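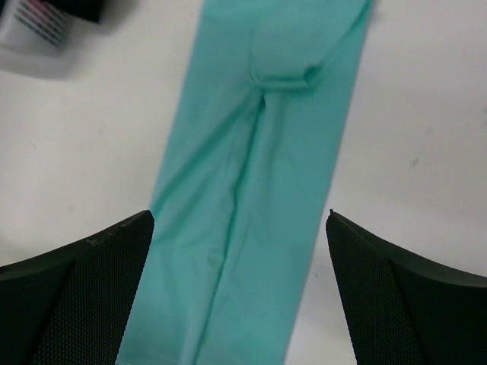
*Reading time: 2 min*

# Erkodton-Fold

Wrist-view recordings and grasp labels for folding soft clothes on a white table. We made this set to test one question: can a policy choose a good grasp line on a garment when it sees only the wrist camera?

Maintainers: Quyên Đàm, Jhonatan Cárdenas. Labels checked by Nghĩa Hồ.

## What is inside

- `episodes/` – color video from the wrist and joint states
- `labels/` – one JSON file per episode, with grasp line and fold stage
- `splits/` – train and test lists, separated by garment

There are 13 garments in total, and 2 of them appear only in the test split. The fabric in the opening view is mint-teal, with a long crease down the middle and the open fingers on both sides of it. We label this kind of view as `straddle`. The label says only that the fabric lies between the fingers. It does not say that the grasp was successful; for this please read the field `outcome`.

## Method

The policy Merkidora predicts a line across the garment, and then the opening of the fingers. The baseline Prader predicts a single point. Both are trained on the same episodes and with the same image size.

On the test split, Merkidora needed a second try in around 9 percent of the folds. Most of these cases are garments with a deep crease, where the model takes the crease for the outer border. Gordon Campbell noticed this in September, and we added the field `crease_visible` after his report.

## Known problems

- Objects near the corner of the view can be blurred when the arm moves. We did not remove these images.
- Small marks on the table are not masked.
- Waistband and cuff look very similar when the garment is folded. If the labeler was not sure, the value is `end_unknown`.
- Dark clothes are few, so please be careful with results on them.

## Use

```
python load.py --split train --view wrist
```

The loader skips episodes without labels – use `--keep-all` if you want them too. For questions about the splits, open an issue and mention Quyên.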